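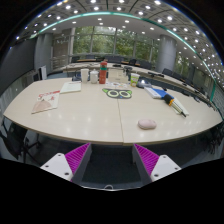 Bultar hand-held gripper with ribbed magenta pads, at a conference table.

The Bultar is a two-finger hand-held gripper with a camera on board, and I've been keeping this entry going for the Jilcombe robotics wiki because I'm rather fond of the thing (bias declared!). Each finger carries two ribbed pads in front of a dark grey housing, bolted to white mounting plates.

Comparison with the Hella

I ran both grippers through 300 picks, 40 of them on a soft oval sponge like the pale pink one on the table. The Bultar dropped 2 sponges. The Hella, with its smooth pads, squeezed them well enough but let go of the marker far too often for my liking – long skinny barrels just roll out of it.

Known problems

Glossy tabletops throw ceiling lights straight back at the camera, so I drop the exposure to 80 on the Govindasamy controller. Flat booklets are still a pain, and I'd love to hear from anyone who's tried thinner fingertips.

Last edited 11 July 2023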